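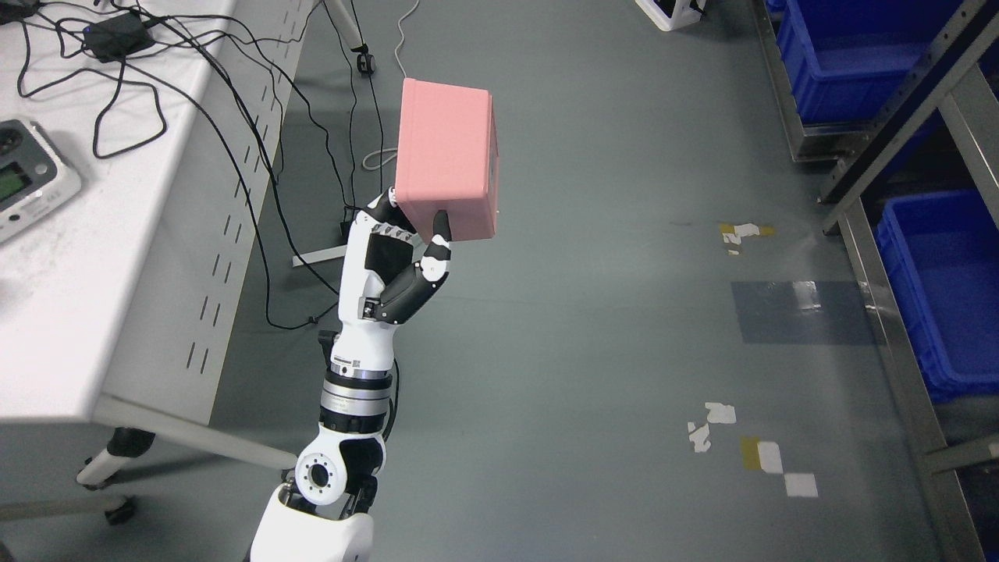 Budget notes for the second arm

Feb 25, 2022

The money for the second arm came through in two parts, which is why the purchase has taken so long to plan. What follows is the working version of the budget, with the reasoning left in. I keep these notes mostly for myself, but the post on the first arm got enough mail from people pricing the same kind of setup that I am putting this one up too.

Scope first. The shop at Brurndale handles boxed goods in small lots. A box comes off a table, goes to a bin on a rack, and later comes back. The boxes are light. Most are smaller than a loaf of bread and few have handles. We looked at suction and at a two-jaw gripper, and for cartons with clean faces either one would be cheaper than a hand with fingers. Our boxes do not all have clean faces. Some have recesses along one side, some have rounded edges, and a few flex when squeezed. A jointed hand with a thumb can hold one end of a box with the fingers underneath and leave the broad face clear, so a label can be read without setting the box down. That decided it for us. It may not decide it for you.

The arm

Two suppliers quoted, Selach and Juhl. Selach sells arm and hand as one part number. Juhl sells the arm and expects you to find the hand. On the first page of the quotes Juhl was cheaper. By the third page it was not. The Juhl price left out the wrist adapter, the hand controller, the power supply for the hand, and the cable set that runs between them. Each of those is a small line. Added up, they closed the gap and then passed it.

I now ask every supplier the same set of questions before I read the price:

Does the price include everything between the wall outlet and the fingertip?
Are the cables supplied at the length we need, or at one standard length?
Which parts are covered if the hand is fitted by us?
What is the lead time on a single replacement finger?
Is the controller software licensed per arm, per seat, or not at all?

The last one matters more than it looks. Juhl licenses per seat, and two people here would need one. The renewal falls in May, so a purchase made now would pay for most of a year it did not use unless they prorate. They said they would look into it. I have put it in the budget at the full amount.

Bench power

I forgot this on the first arm. A bench supply or a good adapter is needed while the arm is being set up, even when the finished cell will have a cabinet. During setup you want to see current draw, limit it, and cut it by hand. You also want the adapter on the table and within reach. The cost is minor. The delay when you don't have one is not, and last time we lost a week to it.

Buy outlets as well. The controller, the hand, the network switch, a laptop and at least one charger all want one, and adapters with wide bodies cover two sockets each. I have a line for two power strips with spaced outlets. It is the cheapest line in the budget.

Cable

Cable is where my first budget was most wrong. I had priced the runs as straight lines on the floor plan. A real run goes across the table, over the edge, down, and then up again with enough slack for the arm to reach the far corner of its range without pulling. Then there is the service loop at the elbow or forearm. Measure the path with string while the arm is at full reach and order from that.

For this build I have allowed:

Power and signal runs, measured by string, plus one spare of each
Hook-and-loop ties, in place of zip ties, because we retie often
A clip or bracket at the wrist to take strain off the connectors
Two covered floor channels for wherever people walk
Labels for both ends of every run

The bracket at the wrist is the item I would cut last. A connector that carries the weight of its own cable works fine until the day it doesn't, and the fault is intermittent, so you blame the software. We blamed the software for nine days.

I have not budgeted for tidy routing during setup. There is no point. The cables get moved every time something is tested, and a loose pile on the table is the normal state of a bench in that stage. Tidy routing goes in the last week, and I have put labor against that week only.

Table and rack

We already own a table and shelving, so these are listed at zero. That is not quite honest bookkeeping. The table needs to be fixed in place or at least wedged, and the rack needs to be at a known distance from the arm. If either one is on casters, somebody will bump it, and every stored position will be off by however far it rolled. I have allowed $119 for floor locks and leveling feet. If the locks don't hold on our floor we will bolt the rack down and I will move the sum to anchors.

Bins should be chosen before the arm positions are set. Deep bins look efficient on paper. A hand that reaches into a deep bin takes its forearm along with it, and the forearm is wider than the hand. Measure the widest ring, housing or bracket below the wrist, then add clearance on both sides. For us that ruled out the narrow bins. Wide ones with thick rims are fine as long as the taught path clears the rim with the largest box in hand.

Floor

I had not thought of the floor as equipment. It needs a line. A smooth floor is good for carts and poor for tape. Position marks lift at the corners, tear when a wheel goes over them, and leave scraps behind. Weno sells floor marking in pre-cut corners with a stronger backing, and $314 covers the cell and the walkway with a roll left over. Plain tape is still what we use while the layout is changing. The rule is that the good marking goes down once and only after the layout has stayed put for two weeks.

Sheet material to protect the floor in work areas is extra. I have not priced it. We have offcuts.

Spares

The supplier's recommended spares list was long, as they always are. I cut it to what stops work and cannot be had the next day:

One thumb assembly
One finger of each type, where they differ
A full set of fingertips
One wrist cable
Fasteners for the shell covers

Shell screws are small, get dropped, and roll. Buy many. The fingertips are wear parts and should be treated as supplies, not as equipment, which in our accounts means a different approval and a different year. I have set $1000 aside for spares overall and $2000 for the integration labor that we can't do in house. Both are ceilings. If the labor runs over, the second camera comes off the list.

What I left out

Guarding is a separate project with its own approval, so it is not counted here. Anyone copying this list should put it back in, ahead of most of the above. Training time is also missing. We carry it as ordinary hours. An outside shop would likely need to show it.

I left out a tool for changing the hand. We have one kind of box work and one hand for it. If that changes, a quick-change plate is worth having, but it adds length at the wrist and takes away from payload, and I would want to see the numbers with the heaviest box before paying for it.

Open items

Selach has to confirm that the printed rating marks on the wrist match the paperwork, since our inspector will compare them. Juhl owes us an answer on prorating. The rack distance is still not fixed, because the walkway may shift to clear the door. Until it is, I am holding the order for the longer signal cables and will use the spares from the first arm.

Acceptance testing is planned as a plain handling run with empty boxes of each size, picked from the table, turned face up, held, and placed. Hold time matters in that test. A hand that can pick a box for two seconds may run warm or drift when asked to keep it still while a label is read. Neither quote says anything on holding torque over time, and I have asked both for a figure in writing.

Current leaning is Selach, on the strength of the single part number and the included cable set. The order goes in when the rating question is closed.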